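Skip to comments

8 November 2025
Arboleda bench, notebook 8

Revising the handling rules for the manual taping recordings before the next batch goes to Plerix. The July set had 685 episodes, and 83 were sent back. Most of the returns came under three headings: hand leaves view during the key step, object identity unclear, start state not logged. Only the last is a paperwork problem.

Rules as they now stand in the Gornodis sheet, rev 4:

R1. Bare hands and forearms. No watch, rings or sleeve past the elbow.
R2. One hand holds the tool, the other steadies the workpiece. Swapping mid-episode is allowed but gets tagged.
R3. Work at the shelf where the box is stored. Do not carry it to the bench.
R4. Neighboring boxes stay put. Clutter is part of the task and is not tidied between takes.
R5. Shipping labels: check for legible names and addresses before release. Blur at export, never on the master.
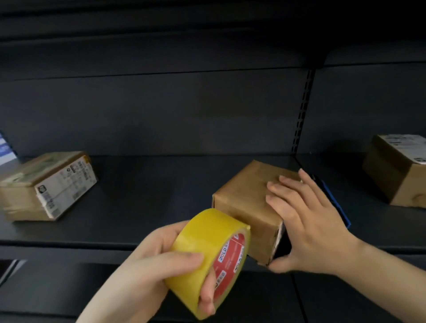
Tape roll in the left hand, box steadied with the right. Checked against R1 to R4.

R2 needs better wording. "Holds the tool" does not say how. A grip with the thumb flat across the outer face of the roll and fingertips through the core hides part of the core print, and the annotators have been marking that as occlusion. Proposed: occlusion is scored on the workpiece and the free tape end only. Core print is ignored.

R5 also needs an owner. The Skendano export script finds labels lying flat to the camera but misses angled ones. Until fixed, angled labels get a manual pass. Last queue was 3976 stills, so budget a full shift.

Open: does a box overhanging the shelf edge count as a valid start state? The sheet says "on shelf". I would accept it if steadied, and log the overhang.

To do: rev 5 text, R2 and R5. Resend sheet to Plerix.

Comments (3)

shelf_b: Agree on R2. Please keep the old tag so the July set stays searchable.

annot-desk: Overhang is fine for us if it has its own field. Free text won't work.

rk: R5 manual pass should be two people.

This site uses cookies to keep you signed in. Accept / Settings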